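Flemell
@flemell_water

1/8
Irberg switched from the Orkeck reservoir to the Zhuravel wells in June. Hardness at my kitchen tap went from 100 to 315 mg/L as calcium carbonate. Several people here have asked what that does to a house, so this is a thread on scale: where it forms, what removes it, and which products are a waste of money.

2/8
Hardness is dissolved calcium and magnesium. The scale most people see is calcium carbonate. It comes out of solution in two ways: heating, which drives off carbon dioxide and pushes the balance toward solid carbonate, and evaporation, which leaves everything behind. Kettles and water heaters are the first case. Shower glass and faucets are mostly the second. The deposits look alike but the fixes differ. Also, hard water is safe to drink. The utility has no health reason to soften it and Zhuravel water leaves the plant unsoftened.

3/8
Water heaters first, as they cost the most. Scale forms faster at higher temperature, so a lower setpoint slows it down, but don't go so low that you create a Legionella problem in the tank. Flush sediment from tank units on the schedule in the manual. Tankless units need a descaling loop through the service valves. If yours was installed without service valves, get them added before the next service call.

4/8
Bathroom surfaces. A drop that is wiped off leaves almost nothing. A drop that dries leaves its full mineral load. On white gloss the film is hard to see until it has built up, and by then people reach for powder cleansers, which dull the finish and give the next layer more to hold on to. Soft cloth or sponge, mild soap, rinse, dry. 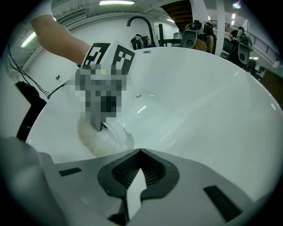

Wiping out a freestanding tub.

5/8
Acids. Citric acid and white vinegar both dissolve carbonate scale. Citric has less smell and stores as a dry powder. My mix for faucets and tile is 2 tablespoons per quart of warm water, left on for 8 minutes, then rinsed well. Keep it off marble, limestone and travertine: those are carbonate too and will etch. Never combine any acid with bleach, which releases chlorine gas. Check the maker's care sheet before using acid on enamel or acrylic.

6/8
Soap. Calcium and magnesium react with true soap to form an insoluble curd, the gray ring. Synthetic detergents and most body washes do this far less. If your laundry has felt stiff lately, check the detergent box for the hard water dose before buying an additive. Molded plastic takes the same film as tile, and mesh or ribbed parts hold it longer than smooth ones. Plain water and a cloth on those while the film is fresh, and leave the acid for metal and glass.

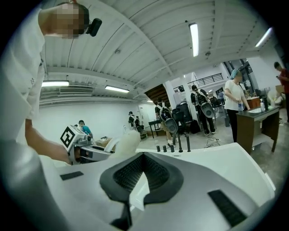

7/8
Softeners. Ion exchange works. It swaps calcium and magnesium for sodium and needs salt, a drain and a power outlet. Set the hardness on the control head to the new number; every unit in Irberg programmed for Orkeck water is now regenerating too late. If the display wants grains per gallon, divide mg/L by 17.1. Clip-on magnets: I have seen no test data that would make me buy one. Filter pitchers vary. Plain carbon does not remove hardness, so look for ion exchange resin in the cartridge.

8/8
Test strips are fine for a yes/no on a softener. For a number, use a drop titration kit and run it on cold water from a tap upstream of the softener. If you're in Irberg and get a reading well away from 315, reply with your street and whether the house has a softener. I'm trying to work out where the two supplies still mix, and the east side is missing from my map.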